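Wukudeo gripper kit, trial at Clellside: progress note for Femi Aliyu

We have now put 124 cables through the kit, against a promised 500. The sales sheet says setup takes 20 minutes. Nassoro Lema managed it by Monday.
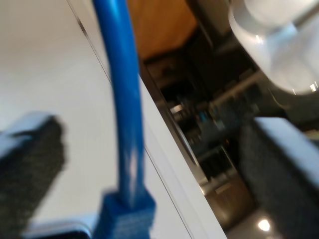

Pad wear is the one cost Valentini left out of the quote, so I am tracking it separately. The dark textured pads suit a squared boot like the one on the blue cable, and I'd keep them for that job. Thin bare cable is another matter, and we have eight spare pads left to argue with.

Please hold the second payment until Dotholm sends the revised manual, ideally one with the pages in order.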